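Home | Products | Manuals | Service | Contact

We use cookies to improve this website. Accept | Settings

Prilter Two-Slice Toaster
User Manual, Section 4: Placement and First Use

4.1 Choosing a location

1. Place the toaster on a flat, stable table or counter. It must stand level on all of its feet.
2. Leave a clear space on every side of the appliance and above the bread slots. Do not operate it under wall cabinets, shelves or curtains.
3. Route the power cord away from the edge of the table and away from the chrome top panel.

CAUTION: A mat may remain under the toaster for storage and display only. Remove felt, cloth, paper and plastic coverings from beneath the appliance before it is connected to the power supply.

4.2 Items kept near the toaster

Cups, plates and utensils are to be moved out of reach of the appliance before toasting begins. Plastic cups require particular attention, as they may soften against a hot surface, and a cup that contains liquid may spill into the slots. A cup should be held by its side and lifted clear of the toaster. It should never be passed over the slots.

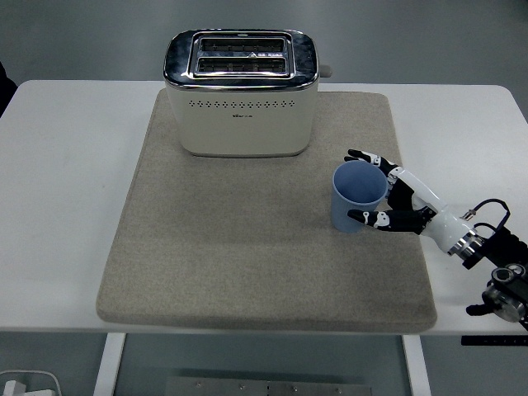
Can the toaster be used with only one slice of bread?
Either slot may be used on its own. Select a lower browning setting than for two slices, as a single slice browns more quickly.

4.3 First use

1. Remove all packaging and labels. Check that both bread slots are empty.
2. Wipe the outer body with a damp cloth and dry it thoroughly.
3. Connect the plug to a grounded outlet.
4. Set the browning control to the middle position and press the lever down until it locks.
5. Allow the toaster to complete two full cycles without bread. Open a window during this time.
6. Unplug the appliance and let it cool before moving it.

NOTE: A slight odor during the first cycle is normal. If smoke continues into the second cycle, unplug the toaster and contact Prilter Service.

4.4 If bread becomes caught

Unplug the toaster and wait until it has cooled completely. Raise the lever by hand to its highest position, then ease the bread out with wooden tongs. Do not insert knives, forks or other metal objects into the slots. The heating parts are easily damaged and may carry electric current while the plug is connected.

Prilter Service, P.O. Box 207 | Contact | Back to top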